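机器人课程设计 第3讲讲义:在仿真房间里做桌面整理

更新于2025年8月22日

上一讲结束以后,好几位同学留下来问我,为什么不直接上真机。我很理解这种心情,选这门课的人,多半是想看机械臂真的动起来。不过请大家再耐心一点,真机的时段排在11月,在那之前,我们要把仿真里的功夫做扎实,到时候站在机器旁边,心里才会有底,手也不会抖。

一、这一讲要做什么

课程项目的名字还是Osa,任务是双臂桌面整理:机器人站在桌边,把桌上的小东西一样一样拿起来,放到指定的位置。听起来像小孩子收拾书桌,做起来可一点也不简单。请各组先从课程网盘下载场景包Ikorar,再装好控制程序Prarard,两个的版本要对得上。去年有一组装错了版本,调了整整一个晚上,最后发现程序本身一点毛病都没有,我到现在想起来还替他们心疼。

场景包里一共有149个房间,每个房间的家具和小物件都不太一样。请大家先用编号24的房间练手,熟悉以后再随机抽取。随机种子统一设成1604,这样你们来答疑的时候,我在自己电脑上也能看到同样的布置,省得两边对着屏幕各说各的。

二、坐标系,老话重提

我知道大家听得有点烦了,可每年扣分最多的还是这里,所以容我再啰嗦一遍。我们手里有三个坐标系:世界坐标系、机器人底座坐标系、相机坐标系。目标物体的位置从相机里算出来,先变换到底座,再交给手臂去规划。左右两只手臂的安装位置不同,变换矩阵要分别写,千万别图省事把左臂的抄给右臂,再改一个正负号了事。手臂真的会很认真地伸到一个莫名其妙的地方去。

检查的办法很朴素:在桌面上取一个已知点,让左手移到它正上方,停住,读数;换右手,再读一次。两次换算回世界坐标,差值应该在容许范围以内。如果不在,先别改控制参数,回头看矩阵。

三、抓取分四步走

先到预抓取点,也就是物体上方留一段距离的地方;然后慢慢下降;合拢夹爪;最后竖直抬起。每一步之间请加一个状态检查,哪怕只是打印一行字也好。细长的东西最难对付,夹爪的朝向要和它的长轴垂直,角度差一点就会从指间滑出去。个头大、形状又不规则的东西,建议先估计重心,再决定从哪里下手,不要总盯着几何中心。

双臂同时动作的时候,请先把两边的工作区分开,左臂管左半张桌子,右臂管右半张。等这样跑顺了,有余力的同学再试试交接动作。我很期待看到有组能做出来!做不出来也完全没关系,把尝试的过程写进报告,一样算分。

四、关于碰撞

房间里除了桌子还有别的家具,手臂抬起来的时候很容易扫到。碰撞模型请务必打开,调试时嫌慢可以暂时关掉,但提交的版本一定要开着。我习惯用Kalinowski工具包自带的距离显示,哪个关节离障碍物太近就会变色,一眼就能找到问题。还有一点,手里拿着东西的时候,那件东西也要算进碰撞模型里,这一条年年有人忘。

五、提交的内容

每组交一份代码、一段完整运行的录像和一份简短的报告。报告里我最想读的是失败的部分:哪一次没抓住,你们当时怎么猜原因,后来又怎么验证。写得口语一点没关系,我看报告的时候喜欢泡一壶茶慢慢看,套话少一些,我会高兴很多。代码里的注释用中文或英文都行,同一个文件里请保持一致。

组员之间的分工也写一小段。我并不想拿它来比较谁做得多,只是希望每个人都至少亲手调过一次手臂。看着自己写的几行代码让夹爪慢慢靠近桌面,那种感觉和坐在旁边看别人调是很不一样的。

机房晚上照常开放,用完请保存并退出仿真,别让它在后台一直跑着。下一讲我们讲力控,请提前把阻抗控制那一节读一遍,公式看不懂的地方做个记号,带到课上来一起讨论。
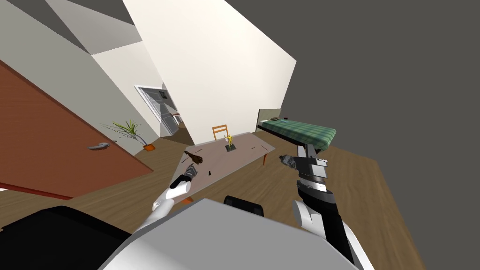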